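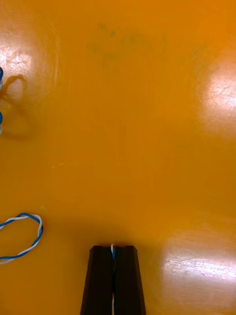 Ziltorent: wiring with one arm in a shared workshop
Speaker notes, Friday version. Aatos Vainio

Start on time even if people are still coming in. The first slide has only the title and the build name on it, so talk over it.

State the scope first. Ziltorent is one arm, one two-finger gripper, and one wrist camera, built on a bench at Pletgate. It picks up small wires and connectors and moves them to where a person would want them. It doesn't crimp, it doesn't solder, and it doesn't know what any wire is for. Say this early. Last time two questions in a row were about soldering.

SLIDE: Mechanics

Reach is 507 mm from the base axis to the fingertips with the wrist straight. Usable reach is shorter, as the wrist has to point down for most picks. The base is bolted through the bench top. An earlier base was clamped, and it crept under repeated moves until the home position was wrong.

The gripper is parallel, with one motor and printed fingers. The tips meet flat. Finger width is set by the smallest plug we wanted to hold, and the tips wear at the inner corner first. Replace in pairs. A new tip against a worn one leaves a gap on one side, and a single strand slips through it.

Cable routing gets one sentence: leave more slack at the wrist than looks right.

SLIDE: Controller

The motion controller runs Predodar, our own firmware. The name means nothing. It takes a target pose and a finger opening, and reports motor current at 400 Hz. Current is the only force signal we have. For a stiff plug that's enough. For a soft wire the rise is close to the noise, so we close to a fixed opening and check with the camera afterward.

Pause here. Ask if anyone wants the current plot. If yes, it's in the backup slides.

SLIDE: Loose leads in a housing

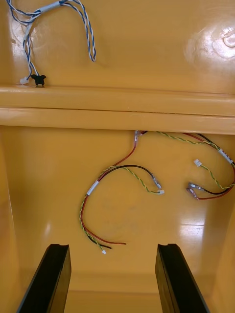 Wrist camera, fingers open. White connector near the bottom center, with leads coming from below the ledge.

Points to make on this one:

Several leads share a bundle. Pulling one moves the others, so any pose estimated before the grasp is stale after it. We re-image after every contact.

Color helps up to a point. Green-and-yellow pairs are easy to separate from a yellow background in good light, and hard under glare. We tried thresholding on hue and gave it up. The current detector is trained on labeled frames, 3000 of them, all from our own bench.

Approach direction matters more than grip force. Come in along the connector body. Coming in across it tends to push the plug away before the fingers close.

The ledge is an obstacle as far as the planner is concerned. It's entered by hand as a box with a margin. We don't reconstruct the housing.

SLIDE: Reflective parts
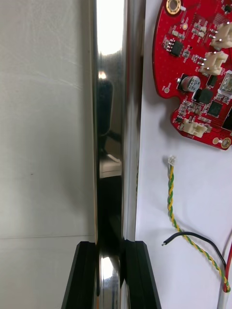

Polished rod between the fingers, red board and yellow-green pair on the white surface to the right.

Polished metal is a problem for the detector. A rod like this carries reflections of whatever stands near it, and the detector will sometimes propose an object inside the rod. The fix was a mask: anything with a known fixed position in the work area is blanked out before detection. This is crude. It also fails if somebody bumps the fixture, which in a shared workshop is a matter of when.

If asked about polarizing filters: tried one on the lens, it cost too much light at our exposure time. If asked about depth cameras: the minimum range of the one we had was longer than the distance from wrist to part.

SLIDE: Boards

Boards are the easy case by comparison. They are rigid, they have edges, and mounting holes make good landmarks. The trouble is what stands up from them. A tall capacitor or a terminal block will meet a finger before the board edge does. We store a keep-out height for each board type and lower the fingers only in the gaps.

Two boards of the same type in view will confuse the matcher if one is turned. Since the last revision it scores both orientations and keeps the better one.

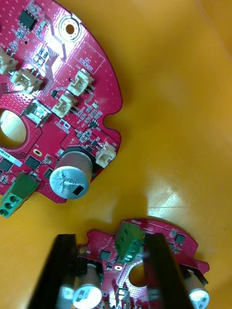 Kaisu Lehtinen asked at the dry run why the keep-out heights aren't measured by the arm itself, given that it already reports current. She would touch down slowly at each tall part, log the height, and drop the hand-entered table. Answer: a touch on a terminal block reads cleanly, a touch on a capacitor flexes the leads, and I don't want to do that on every board. She would still do it once per board type, on a scrap board. I have no argument against that. Add it to the next-steps slide.

SLIDE: Failures

Give these quickly, no apology.

Slipped strand, worn tips. Covered already.

Wrong plug picked from a bundle. Most common. Usually the neighbor of the right one.

Stall on approach, caused by a wire caught under a finger. Predodar backs off and retries, up to 7 times, then stops and waits for a person. The limit used to be higher, and a long retry run chewed the insulation.

Homing error after power loss. The base joint has no absolute encoder. Power the arm down only in the parked pose.

SLIDE: Parts and next steps

Bearings and the base plate came from Jääskeläinen, cut to our drawing. Everything else is printed or salvaged.

Next: touch-off routine on scrap boards, softer pads on the finger tips, a lamp that moves with the wrist so glare stays in the same part of the image. The lamp bracket is drawn and not yet printed.

Drawings go up on the Pletgate share in April. The firmware is there now, minus the calibration tool, which still has my bench dimensions hard-coded in it.

Take questions. Repeat each one into the microphone before answering.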